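Plush Toys and the Order of a Small Bedroom

Readers of this journal will be aware that its author does not ordinarily concern himself with toys. The recent rearrangement of the spare bedroom has, however, required a settled policy on the subject, and it is set out for the benefit of any household in a similar position.

The room measures 70 square feet. For several years the plush toys were kept along the windowsill, where they faded, and afterward in a deep fabric cube bought from Geltby. The cube proved unsuitable. Items at the bottom were forgotten until October, when a full clearance was carried out and a stuffed rabbit long believed lost was recovered in fair condition.

The present arrangement relies on a white plastic basket with open sides. Fabric toys keep better where air can reach them, and a basket of this type may be rinsed in the tub when necessary. A lidded chest from Bravard was also considered - it was handsome, but it would have prevented the closet door from opening. 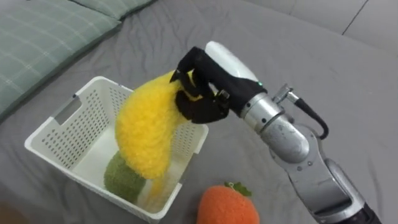
The yellow banana, at the front rim of the basket.

Long or curved pieces deserve particular attention. A plush banana does not lie flat, and if it is pushed in first it tends to hold everything else away from the corners. The household has therefore adopted the practice of placing small items on the floor of the basket and laying the larger shapes over them. Fuzzy fabrics should be shaken out beforehand, as they collect lint to a remarkable degree.

Sorting is conducted on the bed. The gray fitted sheet offers a broad, plain surface on which small pieces are not easily overlooked, and the work may be done without kneeling. The green plaid pillowcases were purchased from Dlamini at the same time as the curtains, and they remain at the head of the bed during the proceedings. It is acknowledged that the sheet would benefit from ironing. That matter has been deferred.

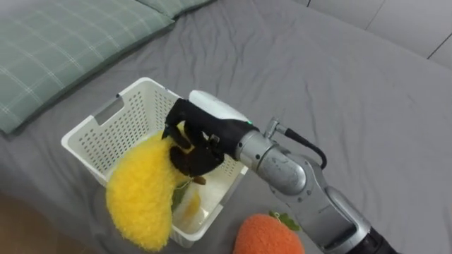 How often should plush toys be washed?
Every two or three months is sufficient for toys in regular use, provided that the care label permits it. A mesh bag and a gentle cold cycle are recommended, followed by drying in open air.

Toys that are no longer wanted are set aside in a paper bag and reviewed at the end of the season. Those in good repair are passed on to relatives. A second basket, intended for blankets, is on order from Sisitora and will be addressed in a later entry, together with the unresolved question of the closet shelf.

Uldis Toom
11/01/2021

Contact | Copyright Uldis Toom. All rights reserved. | Back to top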